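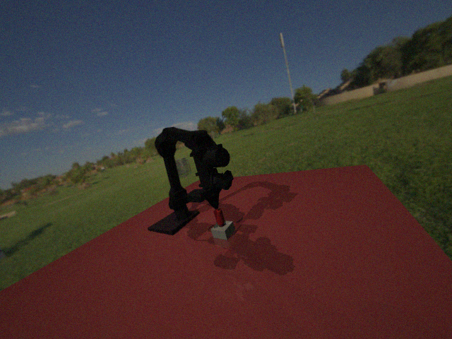

One reader of the old version of this page, signed Szabó, wrote in to ask whether the arm could be built on a kitchen table with hand tools, and whether the practice software was worth setting up first. Yes to both, with a few conditions. The page has been rewritten to put the answers near the top.

Search all products Go

Noltard Bench Arm Kit

The Noltard is a small articulated arm for people who build at home or in a shared workshop. It comes as a kit of parts with a base plate, link sections, joint housings, a wrist and a two-finger gripper. The matching practice scene runs on your own computer. It has a black arm on a dark red tabletop with a small gray cube and a red cylinder to work with, and you can move the viewpoint wherever you like.

What you need

A flat, solid bench. The base plate must sit fully on the surface with no overhang. Most folding tables flex too much when the arm swings out, so if that is all you have, screw a thick board to the top and mount the plate to the board.

A set of hex keys, a small torque driver, a pair of side cutters and a medium Phillips screwdriver. No soldering is required on the current version. The earlier one needed two joints soldered in the wrist, and builders working from the older manual should skip that chapter.

A computer made in the last few years. The practice scene does not need a gaming graphics card, but shadows slow it down on older laptops and can be switched off in the View menu.

Building the arm

Start with the base and work upward. Fit the lower link before you run any cable, then the first rounded joint, then the upper link. The screws for the joint housings are close in length and easy to mix up. They are packed in separate bags marked with the joint number — keep them in the bags until you reach that joint.

Leave the gripper off until the arm has been powered and homed once. If a motor is plugged in backward, the arm will fold toward its own base, and it is better to find that out without the fingers attached.

Two people can finish in an afternoon. One person working alone should plan on a weekend, mostly for the cable runs.

Using the practice scene

The first exercise is peg placement. The gripper holds the cylinder pointing down, and the job is to bring it to the top of the cube and stop. The speed limit is set to 60 by default, on a scale that goes up to 200. Leave it at 60 until you can set the cylinder down without pushing the cube sideways.

The program keeps a log of each attempt. The log holds 1,000 entries and then writes over the oldest ones, so export it if you want to keep your early runs.

Settings carry over to the real arm through the Plenetti controller. Joint limits carry over exactly. Grip force does not, and has to be set again on the bench using the foam block in the kit. A cylinder that sits well on screen may still slip in real fingers if the pads are dusty. Wipe them with a damp cloth and let them dry before a session.

Shared workshops

The license covers every computer at one address. Members can save separate profiles, each with its own joint limits and home position. Check which profile is loaded before switching on. The name shows at the lower left of the controller screen.

Parts and spares

Finger pads, housing screws and cable clips are sold separately. Drenico base plates from the earlier kit fit the current arm with the adapter ring, but the hole pattern is different, so a bench drilled for the old plate will need four new holes. The adapter ring weighs about 140 grams and ships in the same box as the screws.

The next batch of kits ships in May. Spares ship at any time.

Share 14 Comments 9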